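In Defence of the Clothes on the Bed

Every piece of advice about keeping a bedroom tidy comes down to the same order. Nothing on the bed. Make it when you get up, pull it flat, and from then until night it's to be looked at.

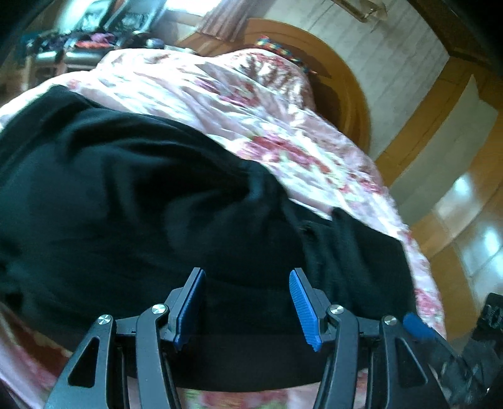

I have been reading this stuff for years, mostly when I should have been putting washing away, and I've had enough. The bed is the best table in the house. It is the only big flat thing most of us own. And we're told to keep it bare for sixteen hours a day as if the Queen of Sheba might want to lie down at half past two.

Think about folding. You need width. A jumper with its arms out is wider than my kitchen worktop, which is anyway full of kettle. The ironing board is a plank. The sofa is too low and slopes backwards so that everything you fold on it slides into the crack with the pens. The floor - well, at twenty perhaps. I do the floor and I'm up again like a deckchair.

Whereas the bed. Right height, near enough. Soft, so nothing slips. Next to the wardrobe. You can throw a black top down on it, find the shoulders, turn it over, find they weren't the shoulders, start again.

Black things deserve a word here. I own far too many. On a plain dark cover I can't see what I've got, a sleeve or a hem or another garment altogether, and I've paired leggings with a cardigan before now and put them in the drawer as one item. What you want underneath is flowers. Pink, white, as busy as you like. My aunt's spare room had a floral bedspread that visitors were rude about behind her back, and I never folded anything so fast in my life as I did on that bed. You could see every edge. The magazines like oatmeal. Oatmeal linen, oatmeal throw, oatmeal cushion. Try finding a beige sock on it.

Which brings me to Gualtiero Lombardi, and I'll try to be fair. He writes a newsletter on the home, I've had it every Sunday since a friend signed me up, possibly as a hint. He's often good. He was very good on saucepan lids. But in September he wrote a piece called The Bed Is Not a Shelf, and he claimed that a garment put down on a bed "has been abandoned". Abandoned! I was standing over mine at the time with a hanger in my hand.

His rule is that clothes go from body to hook, or body to basket, or line to drawer, with no stops. One journey. He says a stop is where the mess gets in. And I see it, I do, I've had the chair. Everyone has had the chair. The chair in the corner of the bedroom with the half-worn things on it, growing, until the chair can't be seen and you begin to think of it as a sort of relative.

But the chair and the bed are different cases and he muddles them up. The chair never needs its clothes taken off. Nobody sleeps in it. You can go to your grave with a full chair. The bed has a deadline. Come eleven at night you are going to deal with that pile because you want to get in, and that makes it the only surface in the house with any discipline built in. I have left things on the dining table from one season to the next. I've never left them on the bed past midnight, or hardly ever, and the time I did I had flu.

He'd say, I suppose, that at eleven at night people just move the pile to the chair. All right. Some people do. I have done. That's a weakness in my case and I'll leave it standing.

The other thing against him is how you're meant to decide anything. Take a top you've worn once. Is it dirty? Not very. Is it clean? Not quite. Does it still fit, is that a bobble or a bit of fluff, has the seam gone under the arm. You can't tell with it hanging up and you can't tell with it in your hand. It has to be laid out, and pulled about a bit, and looked at in daylight. Folding is where I find the holes. Also the tissues. If everything went straight from line to drawer I'd be finding the holes at ten to nine with my coat on.

A system wants you to have decided already. That's my quarrel with all of them really. There was a set of boxes I bought, the Drollham, with little dividers, and it was a lovely thing, and it asked me on the first evening to sort my clothes into 13 kinds. I don't have 13 kinds. I have tops, bottoms, smalls and things I'm not sure about. The last lot is the biggest and there was no box for it. The boxes hold Christmas lights now and do it beautifully.

Same with the folding board from Hudeck, the flappy one. Flap, flap, flap, a perfect rectangle. It works, I've no complaint about the rectangles. But you have to put it somewhere to use it and where did I put it? On the bed. Where does everyone? There's not a folding gadget made that doesn't quietly assume a bed under it, and then the booklet has a photo of a bedroom with nothing on the bed at all.

And the photos are the trouble. I think we've stopped being able to tell a room that's kept well from a room that's about to be sold. A made bed with nothing on it at three in the afternoon tells you somebody has finished. Or gone out. It doesn't tell you the drawers are in order, I've seen behind that curtain, I have stayed with people whose beds were like altars and opened the wardrobe for a spare blanket and been hit by a suitcase.

My neighbours two doors up, the Jääskeläinens, do it the other way and I admire them for it. Five of them in the house. All the dry washing goes on the parents' bed in one heap, and whoever is passing does a bit. Anyone. You come up for your phone charger, you fold a towel. There's no rota, they tried a rota. By supper it has usually gone down to odd socks. I've been in that bedroom for perfectly ordinary reasons (their boiler, my spare fuse) and stood there talking and found I'd done three pillowcases. It's sociable. You can't do that with one journey, line to drawer.

I ought to say what I'd allow the other side. Wet towels, no. Never on the bed, I'm with the strictest of them there. Nor shoes. Nor a suitcase that's been on a station platform, which people will put down on a bedspread without a thought, wheels and all. Outdoor coats at a party I go back and forth on. It used to be the whole point of a party, the coats on the bed, somebody's child asleep in them. I wouldn't want that gone.

And I'd allow that mess makes some people properly unhappy. My sister can't sit down in a room with a drawer open. I'm not telling her to drop her jeans on the duvet and be free. If a bare bed at noon gives you a lift when you walk past, have it, lovely. What I mind is the tone. The idea that a crumpled top lying on a Tuesday bedspread is a small moral slip and could lead to others.

It's a top. It's halfway through being put away. Halfway is where most of the housework in the world is at any given moment, and it would be a funny sort of home where you never once caught it there. Dishes get a draining board, no one writes newsletters against the draining board. Bread gets a rack. Clothes are supposed to leap.

So, my own practice, for what its worth. Bedspread on first and pulled up properly, so it's a surface and you're not folding into a nest of sheet. Bring up one load and no more. Dark things first while the light's good, socks at the end when you've lost the will anyway. Leave the not-sures till last and give each one a proper look, flat out, both sides. Stop for tea if you want, the bed will wait and so will the top. It's got till eleven.

I did write to Mr Lombardi about all this, a shorter version. He replied very nicely and said he'd think about it and had I tried a hook on the back of the door. I have one. It's got the dressing gown on it, and under the dressing gown there's a bag, and I haven't looked in teh bag for a while.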